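Laundry corner, before and after folding – gallery

86 shares · 14 comments

Quick one today, gallery only. Back from Bemow on 3rd September with two weeks of clothes in three bags and no energy to sort any of it. So it all went on the floor. Lights, darks, the stuff that might be clean, the stuff that is definately not.

Been meaning to put up a laundry gallery since July, when the Skurnow rack post did so well (1000 views, thank you!). Somebody asked how I sort. Answer – by color, mostly, then by how much I care about it. Reds get their own load. Always. Lost a good white shirt to a red one at the Haddad place and still mad about it. 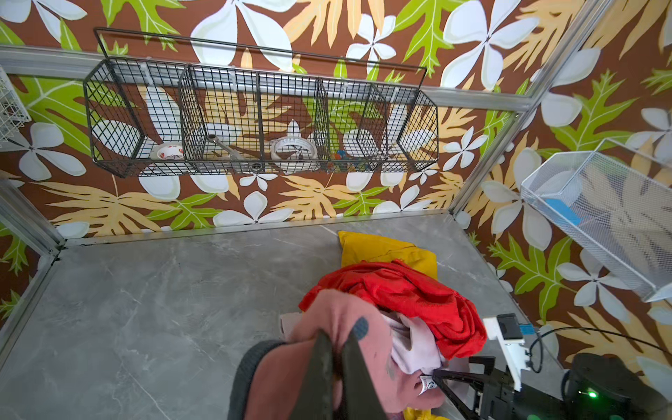 The bright ones, still in a heap. Salmon pink, red, mustard yellow, and the pale lavender-pink with its care label hanging out.

Reds out first. Yellow can wait for the next warm load. Pinks I go back and forth on – salmon is strong enough to go in with the oranges, the pale one goes with the lights or it comes out looking tired. Labels get read once when the thing is new and then I just remember. Or dont.

Folding order, for those who asked: big things at the bottom, tees in thirds, anything with a print folded so the print shows. Saves digging through the drawer later. Socks last, in front of the TV.

Floor sorting vs. bed sorting – I know, I know. Bed is easier on the back. But then it's eleven at night and there is a mountain where you want to sleep. Floor pile gets dealt with because you have to walk round it.

Rack is still the Skurnow one, one leg a bit wobbly now. Basket came from Caltell, handles fine so far, lid useless. Took the lid off and keep clothespins in it.

More to come when the winter stuff comes down from the closet, that's a whole other gallery. Sweaters mostly. Two coats I should give away and won't.

805 views · 14 comments · Share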